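Rehearsal hall and concert safety check -- Hatimico Community Choir

Filled in on 5th June, before the summer concert at the Rovley hall. The comments are mine, written while walking through the building. Please read them also if you only sing and do not help with the setup.

1. Risers
Checked: yes
Result: one fault
The back row on the left side moves when a person steps on it. One locking pin does not go in fully. Please do not use this section until the pin is changed. The other sections are good. The tape on the step edges is new from November and still holds well.

2. Exits and aisles
Checked: yes
Result: OK with comment
Both doors open to the outside and the signs are lit. The altos put their bags in the side aisle again, and this must stop. Bags go under the coat rack. The center aisle has to stay free also during the interval, when people like to stand there and talk.

3. Number of people
Checked: yes
Result: OK
The limit for the hall is 100 persons with the chairs in rows. We are 60 singers, and the singers are counted too. So we can sell less tickets than last year, when we were in the bigger church at Hou.

4. Electric piano, microphones and cables
Checked: yes
Result: repair needed
The Kavell amplifier has a crack in the plug. I marked it with red tape and put it away. The extension lead for the piano is 10 meters and was lying across the path to the stage -- it should go along the wall, under the rubber cover.

5. Food and drinks for the interval
Checked: yes
Result: OK with comment
Plates should be covered and have a small paper with the name of the dish and the allergens. Nuts are the main question, we have singers with allergy. Do not bring food onto the risers.
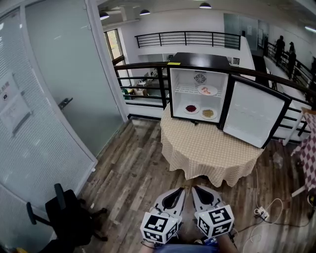 Item 5: small refrigerator, door open, three plates of food inside.

6. Upper floor
Checked: yes
Result: OK
The railing is firm, I pushed it in several places. No music stands close to the edge, please. A folder falling from there can hurt somebody in the first row.

7. Piano moving
Checked: partly
Result: open
The brakes on the wheels work. I could not test the ramp, it was locked in the store room. The code for the store is 1323, but the lock is stiff and I did not want to force it.

8. First aid and fire
Checked: yes
Result: OK
The box is full except for the burn gel. The extinguishers have a valid date. During warm-up the singers should be shown where the meeting point is (the lawn behind the bicycle stands).

Still to do before the concert: riser pin, amplifier plug, burn gel, ramp. I will check items 1 and 7 again when the chairs are set out.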